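I keep hearing that paper logs are dead, and I'd like to stick up for them. I've been on the air 25 years, mostly on 40 meters with a wire in the trees, and every contact I ever made is written down by hand in a row of notebooks on the shelf over the rig. My club friends think I'm nuts. Mpho Le Roux keeps offering to set me up with Zasow, the logging program everybody at the Modise club swears by, and I keep changing the subject.
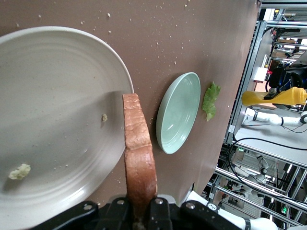
Software is great in a contest, I'll give you that. Last April I worked the Lellunora Sprint with a borrowed laptop and it caught dupes before I'd even finished typing the call. On paper you're flipping back through pages while some poor guy waits for his report. But most of us aren't contesting most of the time! On a slow evening I like a log I can leave open beside my supper, and if a couple of crumbs get on it, like the ones on that big white plate, I just blow them off and keep writing.

And the notebooks remember things the computer has no box for. Contact number 1551 is Wian Radebe, and next to his call I wrote "bad fading, new grandson, wants to build a loop." We talked again years later and I asked him about the loop (he never built it). You could type that into a comments field, sure, but I never would.

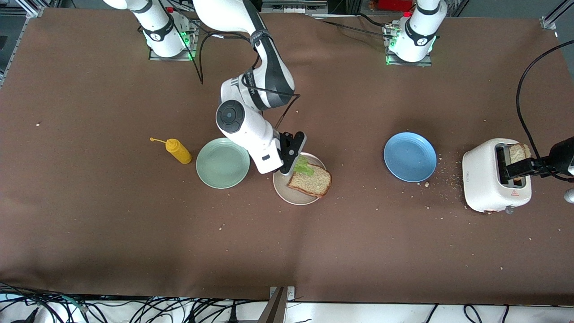
What bugs me is the way new operators get told they have to start with the software. Somebody passes the test, shows up happy, and spends the first month fighting with cables and drivers when they could be calling CQ. Give them a pencil. They can always type it all in later if they want the awards.

I'm at 1595 contacts now, which I know is a weekend for some of you. I bought 2 more notebooks this week anyway.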